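콘드포트 시험동, 핸드 그리퍼 케이블 결함으로 작업 중단

콘드포트(Kondport)가 올트사이드(Oltside) 시험동에서 운용하던 휴대형 그리퍼 2대 가운데 왼손용 장치의 신호 단절이 확인되어 관련 작업을 중단했다. 회사는 5월 점검 보고서에서 원인을 케이블 인출부의 반복 굽힘에 따른 도체 피로로 판정했다. 인명 피해는 없었다.

해당 장치는 작업자가 양손에 하나씩 쥐고 물체를 집거나 옮기는 동안 손가락 개폐 폭과 손의 위치를 기록하는 데 쓰인다. 기록은 로봇 팔의 동작 학습에 사용된다. 결함은 트레이 취급 작업의 기록을 검수하는 단계에서 발견됐다. 전체 1,977건 가운데 일부 구간에서 왼손 개폐 값이 직전 값으로 고정된 채 이어졌고, 같은 시간대의 위치 값은 정상적으로 갱신되고 있었다.

품질 담당 에푸아 램프티(Efua Lamptey)는 "개폐 값이 멈춰도 수집 프로그램은 오류를 내지 않았다"며 "통신 두절과 손가락 정지를 구분하는 조건이 소프트웨어에 없었다"고 설명했다. 값이 고정된 구간은 짧게는 수 밀리초에 그쳤으나, 500밀리초를 넘긴 사례도 있었다. 후자는 트레이를 잡는 시점과 겹칠 경우 파지 여부를 잘못 기록하게 된다.

초기에는 위치 추적용 마커가 의심을 받았다. 마커판은 흰 바탕에 검은 점이 찍힌 형태로 그리퍼에 고정되어 있으며, 각도에 따라 가려질 수 있다. 그러나 가림이 발생하면 개폐 값이 아닌 위치 값이 먼저 끊긴다. 점검팀은 이 점을 근거로 마커 계통을 원인에서 제외하고 배선을 조사했다.

왼손 그리퍼의 케이블은 장치 아래쪽에서 나와 팔뚝을 따라 작업자 쪽으로 이어진다. 트레이에 손을 뻗을 때마다 인출부가 꺾이는 구조다. 점검팀이 케이블을 분리해 굽힘 시험을 실시한 결과, 특정 각도에서 접촉 저항이 불규칙하게 상승했다. 외피에는 균열이 없어 일일 육안 점검으로는 찾을 수 없는 상태였다. 오른손 장치에서는 같은 증상이 재현되지 않았다.

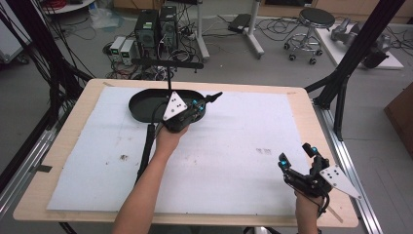

안전 관련 검토

보고서는 데이터 오류와 별도로 안전 항목을 다뤘다. 핵심은 손상된 기록이 실제 로봇 팔의 구동에 쓰일 가능성이다. 파지가 이루어지지 않았는데도 잡은 것으로 기록되면, 이를 학습한 제어기가 물체를 놓치거나 손가락을 필요 이상으로 닫을 수 있다. 콘드포트는 해당 기록이 구동 시험에 투입되기 전에 격리됐다고 밝혔다.

외부 검토를 맡은 아부그리(Abugri)의 시함 칼라프(Siham Khalaf) 기술사는 케이블 고정 방식도 지적했다. 칼라프 기술사는 "인출부에 변형 완화 부품이 없고 여유 길이도 작업자마다 다르다"며 "팔을 끝까지 뻗은 상태에서 인장 하중이 커넥터에 직접 걸린다"고 말했다. 작업대 주변 바닥의 전원선은 보행 동선과 분리하도록 권고했다. 이 항목은 이번 결함의 원인과 무관하며 일반 개선 사항으로 분류됐다.

조치 내용

콘드포트는 왼손 장치의 케이블을 울린(Wulline) 규격의 고굴곡 제품으로 교체하고 인출부에 고무 부트를 추가하기로 했다. 오른손 장치에도 같은 부품을 적용한다. 케이블은 팔뚝 두 지점에서 고정하며, 팔을 최대로 뻗은 자세에서 여유가 남는지를 작업 시작 전에 확인한다. 교체 주기는 사용 시간 800시간으로 정했다. 종전에는 고장이 났을 때만 교체했다.

수집 프로그램에는 수신 시각 검사가 추가된다. 개폐 값의 수신 시각이 갱신되지 않으면 기록을 즉시 중지하고 해당 회차를 무효로 처리하는 방식이다. 값 자체가 변하지 않더라도 수신 시각이 갱신되면 정상으로 본다. 작업자가 물체를 쥔 채 손을 멈추는 정상 동작까지 오류로 분류하지 않기 위한 조건이다.

격리된 기록은 삭제하지 않고 원본 상태로 보관한다. 수신 시각이 남아 있는 회차는 자동 검사로 선별하고, 시각 정보가 없는 회차는 영상과 대조해 사용 여부를 결정한다. 대조 과정에서 개폐 값을 추정해 채우는 보간 처리는 허용하지 않는다.

작업 재개 시점은 정해지지 않았다. 회사는 교체 부품의 굽힘 시험과 양손 장치의 동기 시험을 모두 통과해야 재개를 승인한다는 방침이다. 시험 중에는 로봇 팔의 구동 전원을 차단한 상태를 유지한다. 칼라프 기술사의 최종 의견서는 시험 결과와 함께 제출된다.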